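Notebook, May, started a bit after 4 p.m.

Ad spend tracker, continuing from the last entry. I spent most of today on the search budget for Bolladell, and I want to get this down before I forget which version of the sheet is the good one (it's the one with Junaid's initials in the tab, not the one called "final").

Their clicks came back up in the second half of the month, which is great, but the sales didn't come with them. We logged 932 paid clicks against 276 for the period before, and the order count barely moved. My first thought was that people were looking things up and not buying, same as everybody was grumbling about last quarter. Then Yi-an Na pulled the search terms and a big chunk of them have nothing to do with shopping at all! People want to know how to fix a thing they already own. So we're paying for repair questions, oops. 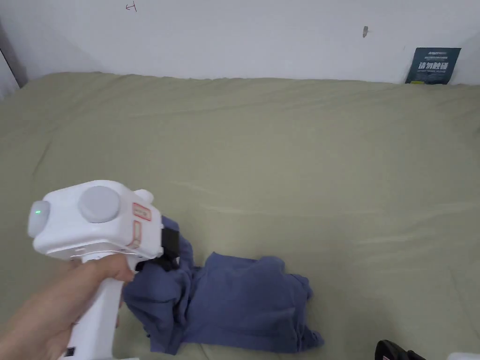
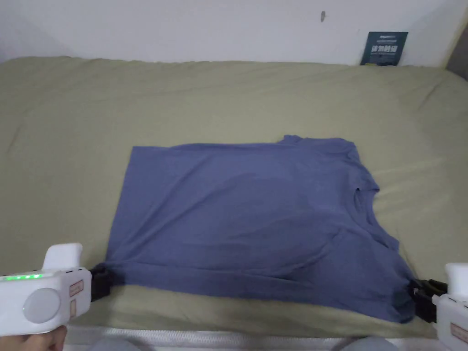
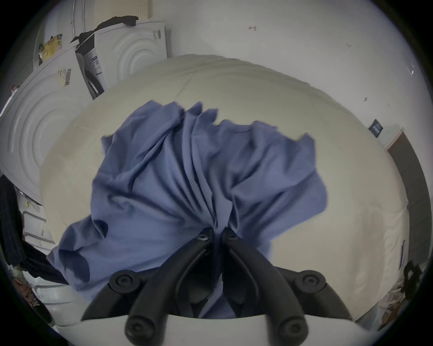 Back to the search terms, then. Yi-an and I went through the list by hand and tagged each one as buying, fixing or no idea, and the "no idea" pile was bigger than I'd like. Kwan-ho wants to let the automatic bidding sort it out. I don't trust it yet, not with this little data, and Trolier got burned doing exactly that in the spring (ask Nivaldo, he still has the charts). The apparel group was the worst of the lot. Somebody typing "blue t-shirt" could want one like the shirt spread out on the bed up there, or a picture for a school project, or a laundry tip, and we bid the same on all of them. I've split that group into 2 for now, one with color words and one without, and put the repair phrases on the block list for both.

Budget stays where it is until we see how the split does. Khurram asked if we could shift some of Girton's unused money over and no, we can't, it's a separate account with separate billing, I checked twice.

Still open:
Ask Bolladell whether phone orders get counted anywhere. If they don't, half of my worrying is for nothing.
The Baloch report has the old click prices in it. Junaid is redoing the chart.
Block list needs a second pair of eyes, I was getting sloppy by the end and I think I blocked "replacement", which some real buyers use.

Left the sheet open on the shared machine, please don't sort column C!! The formulas next to it break.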